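The Urnach Early Learning Center invites applications for the position of **Lead Teacher, Preschool Room**. The post is full time, 35 hours per week, and begins in December.

The Lead Teacher plans daily activities, supervises 2 assistants, and keeps written records for a group of 15 children. Duties also include meeting with families each term and ordering supplies for the room.

**Requirements**

- A degree or state certificate in early childhood education
- Current first aid training
- Able to work early shifts – the doors open before school hours

A second language is welcome but not required.
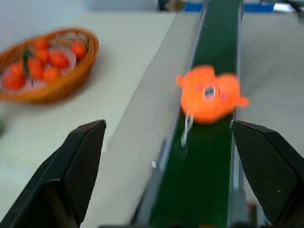 *Orange fish-shaped object on a green belt*

Applications should include a resume, a cover letter, and contact details for former supervisors. Please send them to Sakda Intarasuk, Center Director, Room 101, Thongdee Building, Urnach. Incomplete applications will not be reviewed.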